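The Handoff That Kept Failing

Two arms, one small part, a gap between the grippers. That gap is where Hilluter lost most of April.

The job sounds dull. The left arm brings a part to the middle, the right arm takes it, everybody goes home. Hilluter, a small automation shop in Ondville, had the handoff running well enough to book a 500-cycle acceptance run. Clean through the morning. Then on cycle 13 after the lunch restart the right gripper closed before the left one let go, and both arms pulled.

Not a big bang. More of a creak, then a fault light on the control box, then a stripped wrist gear. No one was hurt - the guard door was shut, as it should have been. But the arms had kept pulling against each other for 666 milliseconds before the software cut the torque. In a cell this size that is a very long time. Put a finger in there and you'd know it.

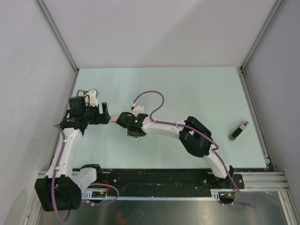
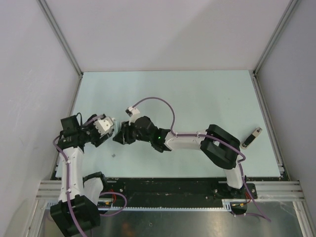

Gripper to gripper over the table, the part of the cycle that gave all the trouble.

Why didn't the arms stop as soon as they started fighting each other?
Each arm was only watching its own load. The limit on each one had been set high enough to ride out a normal bump, so a slow, steady pull from the other arm looked like ordinary work until it got bad.

First suspect was the gripper firmware. Wrong. Then the cables, because it is always the cables, and a day and a half went on swapping them. Also wrong. The logs finally gave it up. Fadix, the scheduling program that tells each arm when to move, had come back from the restart with the two arm clocks slightly out of step. The right arm thought it had been given the all clear. It was reading an old one.

A stale message, basically. The release signal from the cycle before was still sitting in the queue and teh right arm took it at face value.

The fix came in two pieces. Saragih, the contractor that wrote the motion code, added a number to every release message so an old one gets thrown out. Half a day's work. The second piece took longer and is the one the shop cares about more: a shared limit, so if both grippers are closed and the loads point in opposite directions, both arms go limp right away. No waiting on the scheduler.

There was a cost. The new limit was jumpy at first and tripped on perfectly good handoffs, and operators hate a cell that stops for nothing. They start looking for ways around it. Hilluter spent two weeks tuning, and locked the setting behind a password while it did.

The repeat run went to 3000 cycles, with restarts forced at odd points thoughout. Four stops. Three were dropped parts. The fourth is still open - the log shows the limit tripping with only one gripper closed, which shouldn't be possible, and the shop won't sign off until it knows why.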